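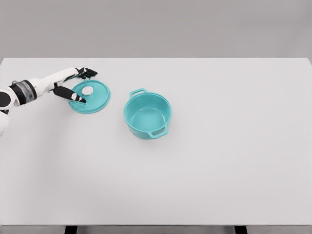 The pot and lid task in the Nirero kitchen pack, with the hand open over the lid.

Product news: we tried the Nirero simulation pack for one month
By Annapurna Marar

Many readers wrote to us after the summer issue and asked the same question in different words. They have a robot arm with a many-fingered hand, or they will get one soon, and they want to know if it is worth paying for ready-made simulated tasks before the real machine is switched on. Our small workshop took a licence for the Nirero kitchen pack in September, and I promised to report how it went.

Nirero is sold by Plastard, who also make the Hameo control software that some of you already use. The pack is a set of table-top tasks with household things. You load a task, you choose your arm and hand from the list, and you can drive it by glove, by keyboard or by your own program. Each run is recorded and can be played again from the start or from any moment in the middle. There are 15 tasks in the basic licence. The larger licence has more, but we did not test it and I will not write about it.

The pot task is the one we used the most. On the table there is a teal pot with two loop handles, and its lid lies next to it. The lid must go on the pot. It sounds like nothing. My colleague Lautaro Figueroa, who has programmed grippers with two fingers for many years, was sure he would finish it before lunch, and he was still busy with it when I went home.

The difficulty is the knob. It is small and pale and sits in the centre of the lid, and for a hand with thumb and fingers there are at least two ways to go: take the knob between the fingertips, or take the lid by the rim. With the rim you get a stronger hold but the lid arrives at the pot tilted. With the knob the lid hangs straight, but if the thumb comes in too low it pushes the lid away over the table. We learned to bring the hand in open and quite flat, wait a moment above the lid, and only then close. After this change our results became much better, and we went from a few good runs in an afternoon to 256 which we could keep.

What I liked

The start position of the objects can be changed with one slider, a little or a lot, and the program remembers what you chose. The contact between finger and object feels believable. When you squeeze badly, the thing slips, and you understand why it slipped. The plain surroundings also helped us. Grey wall, white table, nothing to distract, and our older computer could follow without stopping. Usha Menon, who came from the teaching side and had never driven a hand before, could do the easier tasks on her first day.

The recordings are saved in an open format. We have now 1,272 of them over all the tasks, good and bad together, and Usha could read them in her own scripts without asking anybody for help.

What I liked less

The manual is thin. The chapter about hands is four pages, and two of them are about installation. For the thumb settings we had to write to the support desk, where a Mr Thirumalai Pinto answered us the next morning, very politely and with a working file attached. I am thankful to him, but the file should be in the pack.

The glove needs to be calibrated again each time you change the arm, and the program does not remind you. We lost half a day to this. Also, the scoring is strict in a strange manner. A lid which sits on the pot but is turned a little counts as good, yet a lid which is laid down perfectly and then touched again by a finger on the way out counts as failed. You can change the rule, but only in a text file, and you must look for it.

The question of the price

The basic licence is 600 euros per year for one workplace. For a school or a hobby group it is a lot. For a firm that will put a real hand to work, I think it is fair, when I compare it with the cost of one broken finger joint. Plastard told us that a reduced price for schools is being discussed, and I will write when I hear more.

Would I take it again? Yes, for one year, and with the glove. If you have only a keyboard, please try the free trial task first, the one with the mug.

Meenakshi Kamath will look at the Thomas glove in the next issue, and she is collecting your questions about it. You can send them to the usual newsletter address.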